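Ikedis bedspread, large, in the pink and brick pattern
Reviewed 2018-07-23

I've had this bedspread on my bed since early June and I like it so much that I'm writing my first review of anything on this site, so bear with me!

I bought the large size from the Pludcombe outlet. There were two color choices left, a gray one that was perfectly nice and this one, which is pink, cream and brick red, and I stood there for ages before going with the loud one. So glad I did. My bedroom has white walls and a beige rug and it needed something. The pink is a grown-up pink, a bit dusty, and the brick red keeps it from looking like a little girl's room. In the evening with the lamp on, the whole bed looks warm.

Size first, as that's what I wanted to know and couldn't find anywhere. On my bed it comes down nicely on both sides and covers the edge of the mattress, with enough left at the top to tuck over the pillows if you're a pillow tucker (I am on Sundays-with-guests kind of days and otherwise not). If you have one of those very deep mattresses, measure before you order.

Washing: I've done it 3 times now, cool, on the gentle cycle, with the spin set to 400. The label allows 700, and I tried that the second time and got creases that took a couple of nights to drop out, so I went back to 400. It fits in my ordinary front loader with nothing else in there. The colors look the same to me as the day I brought it home, and I was nervous about the red, having ruined a set of Grollido sheets that way once. It takes most of a day to dry on the line. I haven't put it in the dryer and don't plan to.

What I didn't expect is how much I'd use the bed as a work surface. I don't have a laundry table, so everything gets folded in the bedroom, and my old Hrubý throw was so slippery that stacks of shirts slid off onto the floor before I'd finished. On this one things stay where I put them. Jeans especially, which are heavy and a pain to fold neatly. I lay them down, fold one leg over the other, bring the hem up toward the waist and fold once more, and the cover underneath doesn't bunch up or come along for the ride. 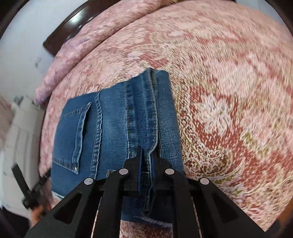
I did worry about dark denim rubbing off on the cream parts. So far I haven't found a mark, though everything I fold there has been through the wash plenty of times, and I wouldn't leave a brand new pair lying on it overnight. Rivets and zippers haven't pulled any threads either, and I'm not especially careful.

Small complaints, to be fair. It shows pale lint more than I'd like on the red areas, so there's a lint roller living in my nightstand now. It came folded so tightly that the fold lines stayed until the first wash. And I wish they sold matching pillow covers, because I'd buy them today.

The outlet told me they get new stock every 6 weeks, so if your size is gone it's worth calling them. I'm already thinking about the gray one for the spare room.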